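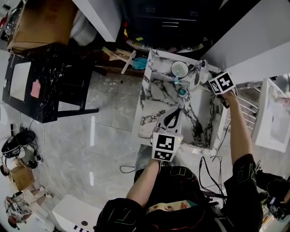 What is in this data set?

Hardness readings for household tap water in the town of Haltwood and two villages next to it, Nasside and Aguiar, taken by residents with a drop-count kit and typed into one table.

July
By Otis Mbeki

Haltwood Tap Water Readings

The table has 914 rows. Each row is one reading from one tap. Of these, 829 passed the checks described further down and are marked "ok" in the status column. The other rows are kept in the file with a different status so that anyone who disagrees with a check can put them back.

Files

readings.csv – the main table
areas.csv – the list of area codes, with the water source for each
kit_notes.txt – the instructions that went out with the kits
changes.txt – edits made after the first release

Columns in readings.csv

reading_id: a number with no meaning beyond the order of entry
area: H, N or A, matching areas.csv
month: the month of the reading, spelled out
time: to the nearest hour, blank if not given
room: kitchen, bathroom, utility, outdoor
tap: cold or mixer
softener: yes, no, unknown
drops: the number of drops needed to turn the sample from red to blue
hardness: milligrams per liter as calcium carbonate, worked out from drops
status: ok, repeat, range, softener, blank
note: free text from the household, lightly edited to remove names and street addresses

How the readings were taken

Households picked up a kit from the library in Haltwood or the village hall in Aguiar. The kit is a small tube with a fill line, a bottle of buffer, a bottle of indicator and a bottle of titrant. Run the cold tap for a minute, fill the tube to the line, add the buffer and indicator, then add titrant one drop at a time and swirl after each drop. Write down the count when the color has fully changed.

One drop is equal to 20 milligrams per liter, so the hardness column moves in steps of 20. Do not read anything into differences of a single step. Two people testing the same glass of water will often disagree by one drop, mainly over whether purple counts as blue.
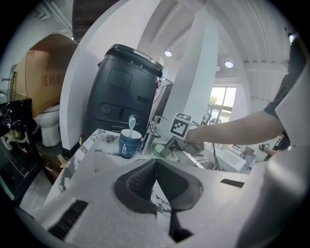

Bathroom readings need more care than kitchen ones. In many of the older houses in Nasside the kitchen cold tap comes straight off the main, while the bathroom is fed from a tank in the attic. The tank does not change the hardness much, but some houses have a softener plumbed in between, and the people living there did not always know about it. If you want the hardness of the supply, filter on room = kitchen and softener = no. If you want to know what is landing on sinks, shower doors and stone counters, use everything marked ok.

Several notes mention scale around the base of the faucet or a dull patch on marble. These are opinions about the room and were not checked. A dull patch on marble is often etching from an acid cleaner, and vinegar sold as a cure for scale will do it quickly. The notes should not be used as a measure of scale.

Checks

Rows marked "repeat" are second entries for the same tap in the same month. The first one was kept as ok unless the household asked us to swap them. Rows marked "range" have more than 30 drops, which in the cases we followed up meant the tube had been filled past the line. Rows marked "softener" were entered as softener = no but came back at zero or one drop. Rows marked "blank" have no drop count.

Known problems

Aguiar is thin. Only 127 rows come from there, and most of those are from the same few months, so seasonal comparisons for Aguiar will not hold up.

Haltwood has some 3,000 homes and the people who took part chose themselves. Households that already had trouble with kettles and boilers are probably over-represented.

The Brereo pumping station was out of service for part of the spring and Nasside was fed from the Haltwood main during that time. We do not have the exact start and end. The affected months are listed in areas.csv, and the Nasside readings do drop by two or three steps there.

The time column was added late and is blank for most of the early rows.

Use

You may copy, change and republish the table, with credit to Haltwood Tap Water Readings. It is not suitable for judging whether water is safe to drink – hardness says nothing about that. It also should not be used to set a dishwasher or softener at a particular address. Test your own tap for that.

Corrections can be left at the library desk in Haltwood, marked for Otis Mbeki. Please give the reading_id and the value you think is right.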